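Friday, February 22, 2019

Second day of trying to get the film down to a length a festival will look at. It is currently 200 minutes, which Dalva calls the director's cut and I call a hostage situation. Dalva Conceição being the director, and I being merely the editor, we have agreed to go on using our separate terms.

The subject, for anyone reading this diary after my death, is the Brirnberg Palace, a cinema that shut before I was born, and the projectionist who kept its logbooks. He wrote down every film, every breakdown and every patron who was sick. There are 1,459 entries and Dalva has filmed herself reading most of them. She reads beautifully. She also reads slowly, and she pauses after the sick ones out of respect.

Worked through the morning on the Horna reel. Horna was the rival house across the river, and by all accounts it had better seats and worse films. We have an interview with the owner's daughter that goes on for most of an afternoon and contains one perfect sentence, about her father standing in the foyer in evening dress on a night when only the dog came. The rest is about her knees. I cut to the sentence, then put a bit of knee back, as it seemed rude otherwise.

Lunch at the desk.
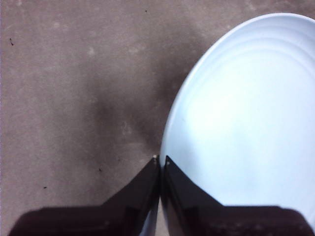
The white dish, with only part of it in shot.

Belmiro Gouveia rang at two about the music. He has written 14 cues for a film that needs four, and he wanted to know which were my favourites. I said I liked the quiet one. He said which quiet one. I said the one with the clarinet and he went silent, and I gather now it is an oboe. He is sending them all again with the names on. One is called "Tennant's Lament", after the manager who ran off with the Easter takings, and I am bound to say it is far too good for him. Real grief in it. You would think the man had died in a lifeboat and not in Portugal with a swimming pool.

Then the grant form from Drorarex, who gave us the finishing money and would now like to hear how finished we are. Box 6 asks for "audience outcomes". I typed "they will go home", deleted it, typed something about memory and place, hated it, and left it for Dalva, who can do that sort of thing without her face moving.
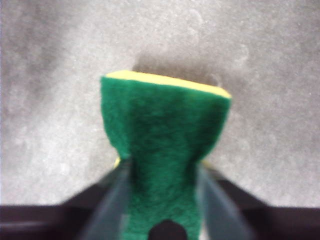 By five I had the opening down to something a person might sit through. It begins with the logbook now, no narration, only the page and the sound of the projector, and then his voice from the old radio tape saying that the heating had failed again. I watched it three times and felt almost fond of it. Dalva came in, watched it once with her coat on, and asked where the tram had gone.

The tram is a four-minute shot of a tram. It has nothing to do with the cinema apart from passing where the cinema was. She says it is the heart of the film. I said it could be the heart of the film at ninety seconds. We settled on three minutes and no speaking until Monday.

Still to do: find the missing reel of the roof, ring the radio archive about rights, listen to the oboe.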